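Hellthorpe Magistrates Hearing Notes

Version 3, last changed in April

What this is

A set of 212 plain-text summaries of criminal hearings at Hellthorpe Magistrates' Court, written up from notes taken in the public seats. Most are first appearances and short sentencing hearings. Driving offences make up the largest group, followed by theft from shops and breach of bail.

The notes were taken by Yaqin Lü and Deming Qian. Xolani Potgieter typed them up and keeps the files in order. Questions about a particular hearing should go to him.

Files

hearings.csv – one row per hearing
summaries/ – one text file per hearing, named by row number
offences.txt – the list of offence names we use
changes.txt – what changed between versions

Columns in hearings.csv

row: number, starting at 1
month: month of the hearing, no day given
courtroom: 1, 2 or 3
offence: taken from offences.txt
plea: guilty, not guilty, none entered
outcome: fine, community order, custody, adjourned, sent to Crown Court, dismissed, other
fine: whole pounds, blank if there was none
bail: yes, no, not stated

Where a defendant faced more than one charge, the row gives the most serious and the rest are in the summary. A fine of 200 in the fine column is the fine alone. Costs and the surcharge are left out, as they were often read too quickly to note down.

Names

Defendants, witnesses and victims are not named. Street names have been taken out, and ages are given in bands. Youth court hearings are not covered at all. Please don't try to match rows to newspaper reports.

Known problems

In 14 rows the plea is missing and has been left blank. This is different from "none entered", which means the court said so.
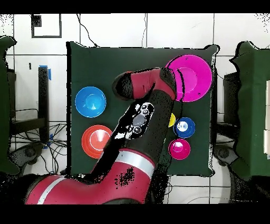
Rows 88 to 96 came from a single notebook and are shorter than the others. The 9 summaries there have no account of what the defence said.

Adjourned cases were not followed up, so the same case may turn up twice under different rows. Shiyu Zou is checking for these and has found two pairs so far – both are listed in changes.txt.

Use

Free to use for teaching and research with credit to the Hellthorpe Hearing Notes. The summaries are not an official court record and should not be quoted as one.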